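Gloves, taps and the order of cleaning

I have been trying to get the bathroom basin down to a fixed routine, mostly so that I stop deciding each time what to do first. The room has a white counter with the basin let into it, and everything that lives on the counter has to be dealt with before the surface can be wiped. The glove is the purple rubber kind.
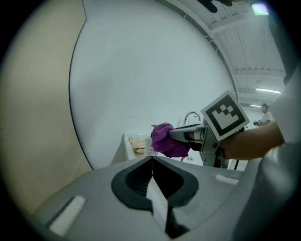
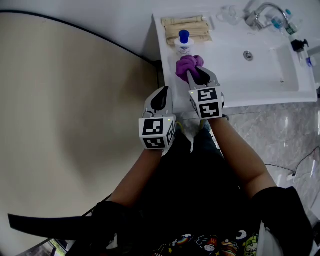
I keep one pair for the basin and a separate pair for the toilet, in different colours. Ravinder Gosselin pointed out that this only works if the colours are written down somewhere, so they now are, on the inside of the cupboard door.

The sequence at present:

Move all bottles to one end of the counter. Rinse the basin with warm water. Apply cleaner to the basin and the overflow, leave for two minutes. Wipe the tap from the top down, then the basin, then the counter. Rinse, dry the tap, move the bottles back and wipe the end they were standing on.

Drying the tap matters more than the choice of cleaner. Our water is hard, and I measured it at 173 mg per litre with a test strip, then at 156 a month later. The strips are coarse and I would not read anything into the difference. Either figure leaves marks on chrome if the drops are allowed to dry by themselves.

For the cleaner I was using Clerance undiluted. I now dilute it with an equal amount of water, 50 ml of each, which covers the basin and the counter with a little left over. The Videll version foams more and takes longer to rinse off, so I have gone back.

Gloves are rinsed on the outside while still on the hands, then pulled off by the fingertips so that they do not turn inside out. If one does turn, it has to be dried on that side as well before it is used again. I hang them by the cuff from a Lindby rail. A glove left bunched up on the counter stays damp in the folds well into the next day.

Still to sort out is the sealant along the back edge of the counter, which I have left until June.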